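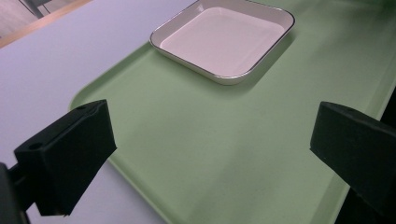

Gallery: the tray job, software side

Bench work from the Gikedport unit, mostly July. Put up quickly between runs so the notes are rough. The job is getting a two-finger gripper to find a shallow dish on a tray, come in over the rim without clipping anything, pick it up, put it down somewhere else. Sounds small. Has eaten most of the summer.

Names you'll need: Vukura is the planner. Turgate is the tool we label and replay with. Zheng is the log format, one file per run, everything in it. Santosh Pandey wrote most of Vukura and all of the good bits of Turgate. I do the perception and the moaning.

Green tray, white dish

Fingers open, dish at the far half of the tray, nothing in it. Silver-grey line round the rim. To us that line is four straight edges and some corners we can fit to, and it's the best thing on the whole bench.

The inside of the dish is the opposite. Bright, flat, white. Depth comes back full of holes, so we stopped asking it for depth in the middle and just use the rim. Fit a rounded square, throw away anything that doesn't close. When the far edge is out of view we fit the near corners and guess the rest from the known size. Works better than I expected, still wrong when the dish is turned a lot.

Shadow under the front lip used to get counted as dish. Made it a few millimetres too long toward the gripper, every time, same direction. Santosh spotted it in the replays. Fixed by splitting on colour before shape, which I should of done at the start.

Tray rim

The raised lip catches the light and gives a long bright line. Old edge finder loved it, locked on to it and called it a dish side. Now the tray gets fitted first and its rim is masked out before we even look for the dish. Costs 18 ms. Fine.

Also the black fingers. They show up in the tray's raised edge as a faint reflection, and the segmenter would sometimes grow the finger mask down into the tray. Then Vukura thinks the hand is already touching something and refuses to plan. Took ages to find. Finger mask now comes from the model of the hand plus the opening width, camera gets no say.

Vukura, approach planning

First version picked the shortest path. Shortest path with a wide open hand over a tray with a lip means one finger drags over the lip. Second version went straight up, across, straight down. Safe, slow, and it looked daft.

What's running now: pick a grasp on the rim, back off along the finger direction, then join that to wherever the hand happens to be. Hand is allowed to tilt a bit. One finger lower than the other is OK so long as the lower one clears the tray, and the checker tests each finger separately instead of one big box round both. The one big box was saying no to perfectly good approaches near the tray sides.

Planner gets 400 ms. If it hasn't got a path by then it backs off a little and looks again. Second look is normally enough – the rim fit is what was off, not the plan.

Control loop

Boring part, goes well. Position control most of the way in, slows right down for the last stretch, then closes until the fingers stop moving. We had the stop threshold too tight and it gave up before closing properly. Loosened it. Then it squeezed to much. Somewhere in the middle now, number lives in the config with a comment saying don't touch, which everybody touches.

Clock drift between the camera and the arm was the real problem here. Pictures were getting stamped when they arrived, not when they were taken. Stamp at capture, look up the arm pose for that time, done. Pick errors dropped the same afternoon. Check your clocks first, I will say it again.

Turgate, labels and replay

3,820 stills labelled so far, rim corners only. Corners are quick, click click click click, next. We tried full outlines for the first 270 and gave up, took for ever and the fit was no better.

Hidden corners get a flag and no position. Please don't guess them if you're helping. The fitter would sooner have two good corners than four made up ones.

Replay is the bit I'd show off. Open a Zheng file, scrub along, and you get the still, the rim fit, the finger mask and the plan Vukura had at that moment all together. You can swap in a newer perception build and see what it would have said on an old run. Every bug on this page was found that way. Slow to load if the file's long, Santosh has a branch for that.

Still open

– turned dish, near corners only. Fit flips by a quarter turn now and then. Harmless with a square dish, but it makes the wrist spin round for no reason.
– smudges on the tray. Mostly ignored, one or two still come back as small blobs.
– tabletop is pale, dish is pale. Dish on the green is easy. Dish straight on the table is poor and I haven't started on it properly.
– Turgate forgets your zoom when you go to the next still. Drives me up the wall.
– Vukura error messages. "No" is not a message, Santosh.

New build goes on the bench Friday, if the rim fit tests pass overnight. Config changes to me before then please, in writing, not shouted across the room.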